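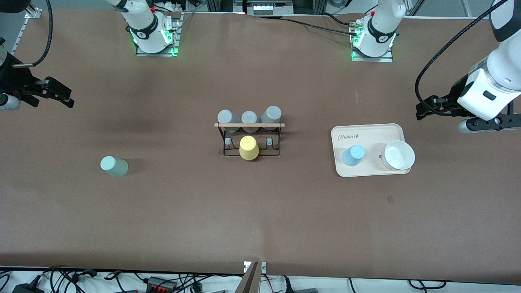 Vorträge / Haushalt & Ordnung

Suchbegriff eingeben … Suchen

13. August 2021, von der Redaktion Findero

Notizen zum Vortrag: Wohin mit den Tassen?

Begrüßung, kurz warten, bis alle sitzen. Danach gleich mit der Frage anfangen: Wer stellt zu Hause die Tassen aufeinander? Hände heben lassen.

Erster Punkt: der Tassenständer. Ich spreche von einem einfachen Modell aus schwarzem Draht, oben mit einem hellen Holzstab. Die Tassen kommen mit der Öffnung nach unten darauf. Vorteil betonen: Es fällt kein Staub hinein. Langsam sprechen!

Zweiter Punkt: die Farben. Drei graue Tassen oben und eine gelbe davor, das kann man sich leicht merken. In der Teeküche bei Ackermann haben wir es so eingeführt, dort arbeiten 60 Personen. Die gelbe Tasse ist dort für Gäste. Pause machen für Fragen.

Dritter Punkt: die Tasse, die noch auf dem Tisch liegt. Eine mintgrüne, auf der Seite. So eine gibt es in jeder Küche. Meine Regel: Wer sie sieht, räumt sie auf.

Zum Platz: Der Ständer soll eine freie Fläche neben sich haben, damit man mit der Hand gut hinkommt. Beispiel Kantine Gretard erzählen, mit 100 Tassen (nur wenn Zeit bleibt).

Am Ende auf die Liste beim Eingang zeigen. Der nächste Vortrag ist bei Javis, noch im August. Das Wasserglas nicht auf dem Pult vergessen.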